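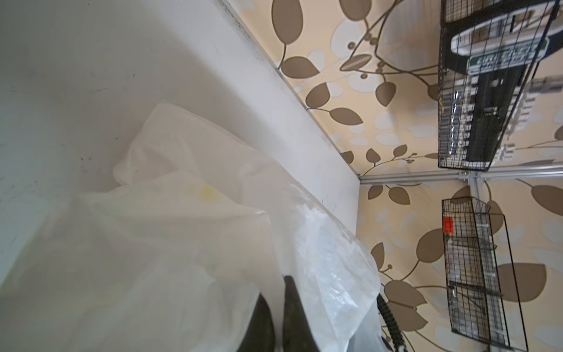 Fig. 1. Wrist view: gripper finger at the plastic bag, coiled cable to its right, wire baskets on the wall.

Session 5 – Getting Tedby to cope with bags

Right, bags. If you missed last time, Tedby is the arm we've been building on the Mestow bench, and up to now it has only had to deal with boxes and tins (easy stuff, stiff sides, stays where you left it). A plastic bag does none of that! It sags, it folds over itself, and the shiny bits throw light all over the place.

Look at how white the left half of Fig. 1 is. White bag, white panel, hardly any edge between them. My first go at finding the bag was a plain brightness threshold and it happily picked out the panel as well. So I switched to looking for creases, meaning lots of short edges close together. The panel has a few scuffs and smudges but the bag is nothing but wrinkles, so that works much better. Then the wallpaper comes in with all its leaves and berries and you get a whole new crop of edges – mask that side off before you do anything else.

Settings I ended up with, for the Omer script:
crease window 100
edge limit 363
rows to skip at the top: none

Yours will want different numbers if your lamp is in a different place. Change one at a time, please, I've lost whole evenings to changing two.

Now the cable. Ours is coiled and it hangs close by the finger, so keep it in mind when you plan a move to the right. The coils stretch nicely but they'll catch on a basket wire given half a chance. I keep wrist turns small near the wall and go out and round instead.

Closing the finger: go slowly, and aim for a fold. A flat stretch of plastic just slides away from you, whereas a fold gives you something to pinch.

To do before 9th February
Run the crease finder on your own bag, three different lamp positions.
Write down which folds it picks and whether you'd have picked the same ones.
Read the Thaweesak notes up to the part on soft grips (skip the maths if you like, we'll do it together).

Bring a spare bag, the crinklier the better.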